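Clisside Adult Learning Center
Household Management II
Handout 6: Sorting and Storing Citrus at Home
Instructor: Elsie Goodall

Students are expected to have read the chapter on bulk purchasing before Thursday's session. The quiz on cupboard rotation will be returned at that time.

Fruit bought by the case should be sorted on the day it enters the home. A kitchen counter is the usual place, but any flat, padded surface large enough to spread the fruit in a single layer will serve. In small apartments a made bed is often the largest such surface available. A folded towel with raised edges keeps round fruit from rolling and limits bruising.

Remove the fruit from its plastic bags before sorting. Moisture collects inside a closed bag, and one spoiled orange may affect the others – the case used in the Trotlow exercise held 81 oranges, and 65 were fit to store.

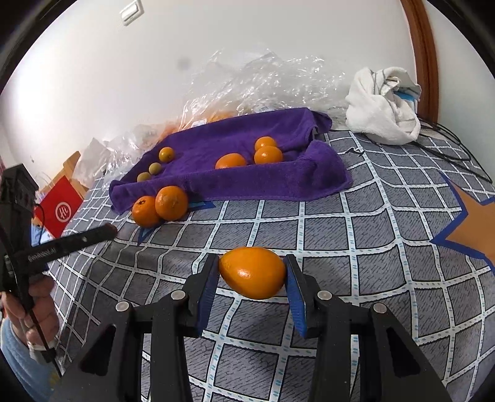 6.2 Sorting by Size and Condition

Fruit of mixed size and color is normal in a household lot. Oranges, large and small, may be sorted alongside greenish-yellow fruit, provided each kind is stored separately afterward. Lift each piece singly and examine the whole surface, including the stem end. Soft spots, broken skin and mold are grounds for removal.

Sound fruit is then divided into two groups. Smaller pieces and those with thin skin are to be eaten first. Firm, heavy pieces may be held in the refrigerator drawer, uncovered or in a mesh bag.

Students will record the number of pieces in each group on the worksheet and weigh one orange from each. A weight of about 300 grams is typical of the large oranges used in class.

Worksheets are due to Kieran Tapley in Room 469 before the next session. Late worksheets will be accepted only with the instructor's written approval.

Reading for next week: Handout 7, Root Vegetables.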